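**Week 9: Why the pilot always works**

Willent sells scheduling software. Its pilot at Gromia ran for 56 days with one keen team and two Willent engineers sitting beside them, fetching coffee and fixing things. Everyone loved it. Gromia then bought 2000 licences, and the engineers went home.

By September, 700 people had logged in at least once. Most of the others were back on the spreadsheet, which had never left.

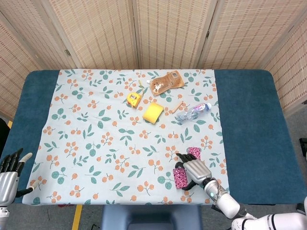 Faustine Poulain calls this the "chaperone effect" in your reader. When you look at a vendor's case study, check who was in the room and who was paying them. Vemstead's glowing report, for instance, leaves out the support bill entirely.

For the tutorial: read the Zariņš case and write one page on what its pilot measured. Bring a pen. The login system is being upgraded.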